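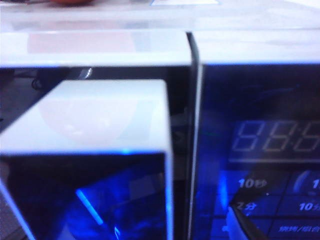

Does a robot in the staff kitchen save anybody any work? At our depot it has moved the work to different people, and given most of it a name that doesn't sound like work.

I should say where I stand. I have been at the Drurnness depot of Sketurell long enough to remember when the canteen had a cook and a hatch. The cook went, the hatch was boarded over, and for years we heated our own dinners and grumbled. Then the company signed up with Lundari, and now a machine is being taught to do the heating for us. Opening a microwave door, putting a dish in, pressing the right button. The sort of thing a ten-year-old manages while talking.

The case for it came in a slide pack. We were told that the depot loses 528 hours a year to people standing about waiting for food. I'd like to meet whoever decided those hours were lost. That wait is when the night loaders tell the day loaders which bay door is sticking. It is when Virgil Husar, our union rep, hears about the thing you would never put in an email. Take the queue away and you have to hold a meeting to get the same result, and people say less in meetings.

Then there's the matter of who looks after it. Two of the cleaning staff now have "kitchen support" added to their duties. They wipe up, put dishes back where the machine expects them and ring Lundari when it stops. Their pay is what it was. The log for June shows 207 calls for help, and every one of those was a person walking over to do something by hand. None of it appears in the savings column.

I am not against machines. The pallet wrapper spared a good many backs, mine included, and I wouldn't go back to doing it by hand for anything. But the wrapper took away a job that hurt. Warming up soup never hurt anyone here, and I can't find a single colleague who asked to be relieved of it.

Our managers say the kitchen is only a start, and that what is learned there will go to the Ngau site and then on to the packing line. That may well be so. In that case they should say plainly that the packing line is the point, and talk to the packers now — before the contract is renewed, with the pay grades on the table. Virgil has asked for that meeting twice. He has been offered a Saturday.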